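Section 4. Setting up the Piltgate sediment corer on deck

Read this section through before the ship reaches the station. The corer weighs 312 pounds with the head weights fitted and is rated to a water depth of 2,339 meters.

4.1 Before you start

Check that the core liners are clean and that each has an arrow marked toward the top. Liners supplied by Clisness before September need the adapter ring in the spares box.

4.2 Rigging

1. Lower the frame onto its stand and fit both deck pins.
2. Slide a liner into each barrel, arrow up, until it seats against the collar.
3. Fit the core catcher and tighten its screws by hand.
4. Cock the trigger arm and insert the red safety pin.
5. Shackle the frame to the winch wire. Mouse the shackle with seizing wire.

CAUTION: Leave the safety pin in until the frame is outboard and the tag lines are tight.

4.3 Lowering

1. Stop the winch some 20 meters above the bottom and wait for the wire to settle.
2. Lower slowly until the wire tension drops.
3. Hold for one minute, then haul in at the slowest speed until the corer is clear of the mud.

Note: On a soft bottom such as the Belmonte slope, use two head weights in place of four. 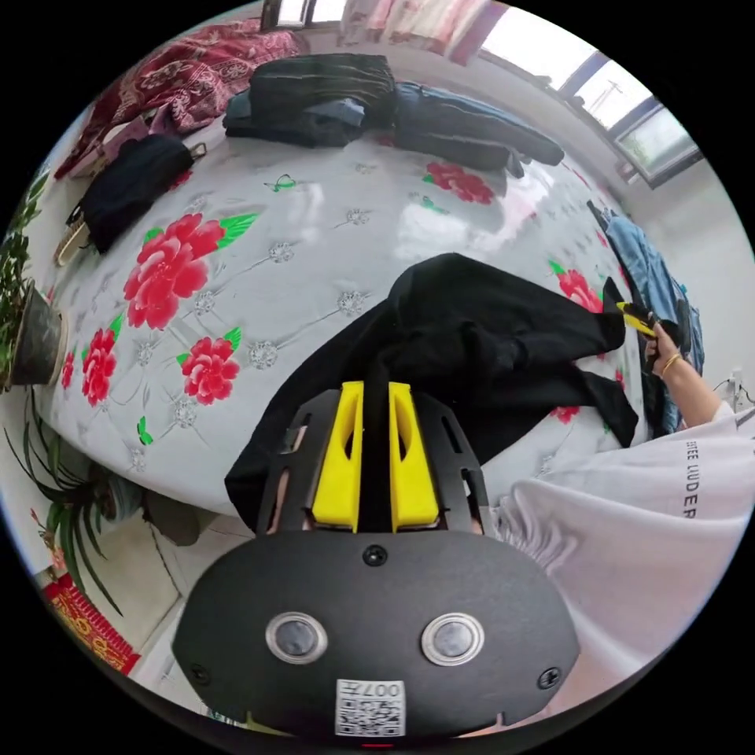
What if the liners come up empty?
Check the trigger arm first. If it is still cocked, the corer did not reach the bottom, so pay out more wire on the next cast. If it has released, inspect the core catcher for bent leaves.

4.4 After recovery

Refit the safety pin before anyone reaches under the frame. Cap the liners from the bottom up and keep them upright. Rinse the trigger with fresh water.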